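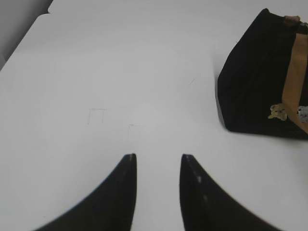 Fig. 1. Black fabric bag with tan strap, set down on a white table.

Section 2. Placing, packing and care of the bag

This section applies to the Gronari soft bag, used with the Serkent table. Read it through once before packing the bag for the first time. Assembly of the table is covered in Section 1.

2.1 Preparing the table top

1. Wipe the top with a damp cloth and dry it with a second cloth. A white top shows dust and dye marks sooner than a dark one, and both transfer to the base of the bag.
2. Run a hand over the surface. Remove crumbs, staples and grit.
3. Check that the table stands level. Turn the adjusting feet as described in 1.6 if it rocks.
4. Leave a clear margin between the bag and the edge of the table. The margin should be at least 80 mm on every side.

Note: The bag may be placed near one end of the table to leave the remainder of the top free for sorting.

2.2 Setting down the bag

1. Hold the bag by both sides. Do not lower it by the strap.
2. Put the base down flat, then let go of the sides.
3. Press the lower corners outwards from the inside with two fingers. The corners are soft and will stay slightly rounded. They need not be forced square.
4. Lay the strap so that it hangs straight down the front face and does not pass under the base.
5. Pull the small tab at the top upright. It must stand clear of the fabric before the bag is opened.

CAUTION: A strap trapped beneath a loaded bag can tip it when the strap is next lifted. Check step 4 each time.

2.3 Packing

Maximum load is given on the sewn label inside the bag. The label also carries the pattern number, 708 for the standard depth and 1,051 for the deep version. Quote this number when ordering parts.

1. Open the bag fully and fold the upper edge back on itself.
2. Sort the items on the table by weight.
3. Place the heaviest flat items on the base — books, a folded tablet stand, a tin with a tight lid.
4. Stand bottles against the rear wall, caps up. Bottles should be closed and wrapped.
5. Fill the middle with soft items such as a scarf or gloves. These stop the load from shifting when the bag is carried.
6. Put keys and other small hard items in the inner pocket. Do not drop them loose between the wall and the load.
7. Unfold the upper edge and close the bag.
8. Lift the bag a hand's width by the strap and watch the base. If one side drops, set the bag down again and move the heaviest item towards the higher side.

Note: When part-filled, the upper edge will slope to one side. This is normal and does not indicate a fault in the stitching.

CAUTION: Do not pack open blades, lit or warm items, or leaking containers. The lining is not waterproof.

2.4 Adjusting the strap

1. Empty the bag, or remove the heavier items.
2. Slide the buckle up to shorten the strap or down to lengthen it.
3. Pull both ends firmly. The buckle should not creep.
4. Check the stitching where the strap joins the body. Stop using the bag if any thread is loose.

A replacement strap can be ordered from Panasiuk, the parts supplier for the Vumalcombe workshop. Straps are supplied singly. Order 2 if the bag is in daily use and a spare is wanted.

2.5 Cleaning

Black fabric shows lint, and the strap shows water spots. Clean them separately.

1. Empty the bag and shake it out away from the table.
2. Brush the fabric downwards with a soft clothes brush. Open the creases by hand and brush along them.
3. Lift remaining lint with a lint roller.
4. Wipe the strap and tab with a cloth wrung out in clean water. Use no soap on them.
5. Leave the bag open to dry at room temperature, away from radiators and direct sun.

CAUTION: Do not machine wash, bleach, iron or tumble dry.

Note: Dye may rub off on a pale table during the first few days of use, mainly if the fabric is damp. Put a plain cotton cloth under the bag for this period. Fresh marks on the table come off with warm water and a drop of washing-up liquid. Do not use scouring powder on the Serkent top.

2.6 Storage

1. Clean the bag as in 2.5 and check that it is fully dry.
2. Fill it lightly with crumpled plain paper to hold the shape. Newspaper can leave ink on the lining.
3. Coil the strap loosely and place it inside the bag. Do not fold it sharply.
4. Store the bag upright on a shelf with nothing on top of it.

Creases formed in storage usually drop out after the bag has stood packed overnight. For deeper creases, see Section 4, Faults and repairs.

Section 2 revised March 9, 2021.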